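Changes to the Lending Service for Member Groups

Issued by the Office of the Pedside Community Learning Trust, May 3, 2018

The Trust has completed its review of the lending service, under which member groups may borrow play, craft and sports items for use in their own sessions. The review began last September, after several groups wrote to say that the booking rules had become hard to follow and that popular items were seldom on the shelf when wanted. A paper setting out the findings was sent to all group secretaries. Members who have not seen it may ask for a copy at the Skurkard Road office.

The service now holds 400 items. It was set up to help smaller groups that could not afford to buy things they would need only once or twice a year, and the Trust remains of the view that this is its proper purpose. The review found, however, that a large share of loans had become standing arrangements, with the same items renewed each month by the same group. In a number of cases an item had not been back to the store for more than a year. Other groups had placed requests for those items and had received no reply.

Under the revised rules, a loan will run for 19 days and may be renewed once. An item that has been requested by another group may not be renewed at all. Groups that need something on a permanent basis are asked to speak to the office, which can often advise on where it may be bought at a fair price and, in some cases, can offer a small grant towards the cost. The grant form has been cut to a single page.

The Trust recognises that some groups have planned their summer sessions around items they already hold. Loans now in force will therefore be honoured to their stated end date, and the new limit will apply only from the next booking. Groups holding items with no stated end date should return them, or contact the office to agree one.

Booking will move from the telephone to a written form. The form may be handed in at the office, posted, or sent by email, and will be dealt with in order of arrival. It asks for the name of the group, the name of a person over eighteen who will be answerable for the loan, the items wanted and the dates. Requests made by telephone will continue to be accepted from members who find written forms difficult, and staff have been asked to fill in the form on their behalf during the call. 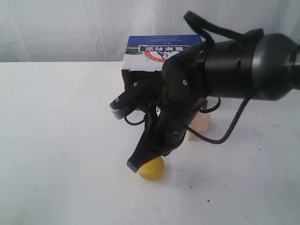
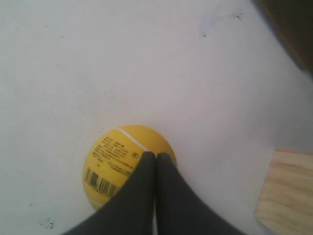
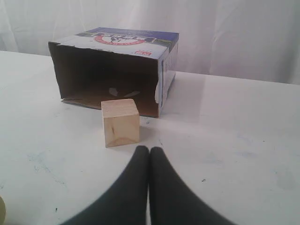 The condition of returned items was the subject most often raised in the replies to the review. Groups reported receiving board games with pieces missing, paint sets that had been put away without being cleaned, and in one instance a parachute with a tear along the seam. The Trust does not intend to charge for ordinary wear. It does ask that damage or loss be reported on return, using the slip supplied with each loan, so that the item can be mended or withdrawn before it is sent out again. No group has been refused a further loan for reporting damage honestly, and this will remain the case.

Where an item is returned with parts missing and no slip has been filled in, the office will write to the group concerned. After 2 such letters in any year, the group may be asked to leave a deposit before borrowing again. The deposit will be returned in full when the next loan comes back complete.

Cleaning has also been considered. Soft toys, dressing-up clothes and cushions will no longer be lent, as the store has no laundry and groups could not reasonably be expected to wash them after each session. The 34 items affected have been withdrawn and will be offered free of charge to any member group that wishes to keep them. A list is on display in the office and requests should be made in writing by the end of the month. If more than one group asks for the same item, it will be given to the group that has made the fewest loans in the past year.

Hard items should be wiped with warm soapy water and dried fully before they are packed. Strong cleaning sprays should not be used on painted wood. Batteries must be taken out before return, and groups are asked to supply their own.

The store itself will remain in the Nowakowski Building, on the ground floor, with level access from the car park. The opening hours are unchanged. Groups collecting large items are reminded that the loading bay is shared with Adanow, the removals firm next door, and that vehicles should be moved as soon as loading is finished. The Trust is grateful to the firm for its patience in this matter, and would not wish to test it further.

Several replies asked whether items could be delivered. The cost of this has been looked into with some care, and it would take up a greater part of the yearly budget than can be justified. The Trust will instead keep a register of groups willing to share transport. Any group with a van or a large car that makes regular journeys to the store, and that would be prepared to carry items for a neighbour, is invited to add its name. Insurance for such journeys remains a matter for the driver, and groups should check their cover first.

Members also suggested a number of additions to the store. Outdoor chalk, large-print playing cards and a second set of indoor bowls were each proposed by more than one group and will be bought from this year's funds. A request for a bouncy castle could not be met, on grounds of both storage and insurance. Proposals for further purchases may be sent to the office at any time and will be considered together in September.

The full rules will be posted to every member group with the next subscription notice. They replace all earlier versions, including the yellow leaflet still to be found in some village halls, which should now be thrown away. Questions about the rules, or about a loan already agreed, should be put to the office in writing or in person during opening hours.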